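Lundura Announces Changes to Its Preseason Program

The coaching staff at Lundura has confirmed that the first team will report two weeks earlier than usual this year. Head coach Faraji Urio informed the players on Thursday and has asked that all fitness tests be completed before the first friendly against Gachanja.

I have followed the club for 9 seasons and regard the decision as sound. Last year the side conceded late in several matches, and the midfield tired visibly after the hour. Captain Noel Javier has acknowledged as much in his remarks to supporters.

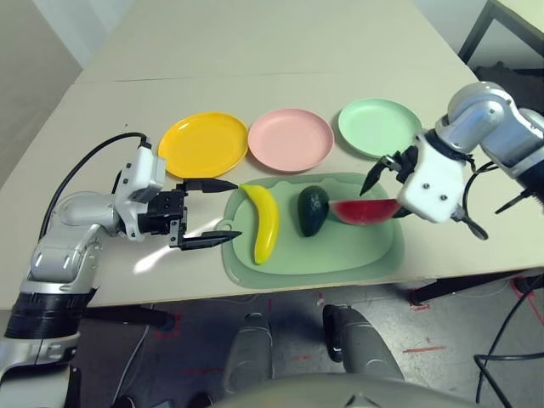 Toy fruit on a cutting board, with three plates behind.

Kerubo Masanja, the new fitness coach, joins from Kovside. Her sessions will be held in the mornings, with tactical work reserved for the afternoon. Two youth players will train with the senior group until the end of August, after which their registration will be reviewed.

Season tickets remain on sale at the club office, where 265 had been sold when I last inquired. Members who renewed last year retain their seats until the first home match.

Recent posts
Gachanja Appoints Beatrice Nyaga as Team Manager
Kovside Held at Home in Scoreless Draw
Notes on the Reserve Fixtures

Last updated: 2023-03-26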